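I had been meaning to get over to the Verkatska open day for two years running, and this May the stars lined up at last: a free Tuesday, a decent forecast, and a seat on the early bus. For anyone who hasn't come across it, Verkatska is a set of furnished rooms on the upper floors of an old office block, where people who design for the home can try out their ideas in places that look properly lived in. The open day is when they let the rest of us wander around and be nosy, and I am very good at being nosy.

The bus dropped me at the wrong end of the road (my fault, I was reading) and I walked back past the tile warehouse and a bakery that I made a note of for later. Sign-in was on the ground floor. They gave me a paper badge with 154 on it and a folded map that I managed to hold upside down through most of the first corridor. Coats went on a rail, and then it was up the stairs, or the elevator if you didn't mind the wait.

I started with the Cleltano kitchen because everybody did, and it was crowded enough that I mostly saw elbows. What I did see I liked, particularly the deep drawers and a long counter set low enough to sit at. There was a lady ahead of me opening and closing every single cupboard, and I'm afraid I followed right behind her doing the same. The Yu hallway was next, a narrow little thing with a bench and a lot of hooks, and I could have moved straight in with my wet umbrella and my four pairs of boots.

By then I wanted to get away from the crush, so I went along to room 9, the sitting room. I ended up staying there longer than anywhere else! The theme on the door card was "a few days at home with a cold," and they had dressed the room for it, with the gray sofa, the plant, and a round wooden table carrying the kind of clutter I'd recognize from my own house every February.

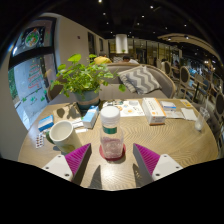
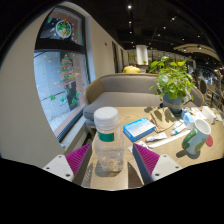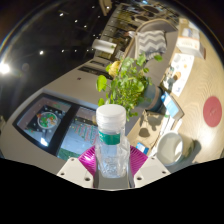
I've seen plenty of showrooms over the years, and they nearly always give you a bowl of lemons and a book about Italy. I can't remember the last time I had a bowl of lemons when I was poorly. What I have is everything I might need within arm's reach and no wish at all to get up, and I found it oddly touching that somebody had sat down and thought about that. It got me talking to two other visitors, both strangers to me, and before long we were comparing what we keep next to us when we're under the weather. One swore by a thermos. The other had a tray with legs that had been her grandmother's, and she described it so lovingly that I've been looking for one ever since.

We also got into a long discussion of round tables versus square ones. I've always had square, mainly for pushing against the wall, but I have bruised my hip on that corner more times than I care to say, and I came away half converted. The thermos man was firmly against. He said things roll off them. I think things roll off any table if you're careless, but it was a friendly argument and it lasted us all the way down to the cafe.

The cafe deserves its own paragraph. Lentil soup, good bread, and a slab of ginger cake that I meant to share and didn't. You pay at the counter and then carry your own tray, and the window seats go early, so get there before noon if you can.

After lunch there was a short talk from the Sellus people about storage in small apartments. They had worked through 864 floor plans to find out where folks end up putting the ironing board, and the answer, more or less, was behind a door. I took three pages of notes and can now read perhaps one of them. The bit I did get down clearly was to leave one shelf empty on purpose, and I've tried it at home with the shelf by the phone. So far it has held out for a week and a half.

A few practical things if you're thinking of going next time. Wear flat shoes, there's a lot of stairs. The top floor gets warm by mid-afternoon. The restrooms are behind sign-in and badly marked. And the last bus back leaves at ten past five from the far side of the road, by the bakery, where the cheese rolls are very good and were nearly all gone.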